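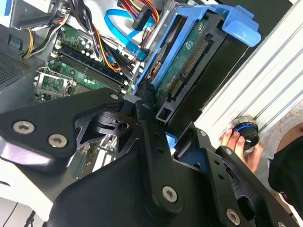
Progress report for November, Plunstead shared workshop
To: Stamatia Pappas, Plesico small grants
From: Benjie Lumanlan

Dear Ms. Pappas,

The work this month was on the hard disk and its cables. The gripper must reach into the drive bay without pulling on the wires. I wrote the approach path again, and it now uses 10 stored points.
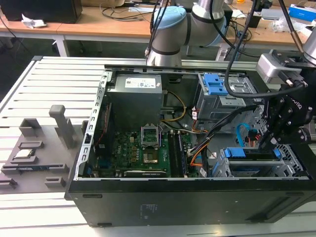
The next step is the processor and the memory module. The processor has its own pocket in the printed fixture, and the memory module is held between two small blocks. The socket is more difficult than the drive, and I ask to move this part to the next period.

From the grant of 1000 we have spent 666. I expect to pay 309 for a spare set of fingers, ordered from Brernbridge. The invoice will be sent to you on Friday.

With kind regards,
Benjie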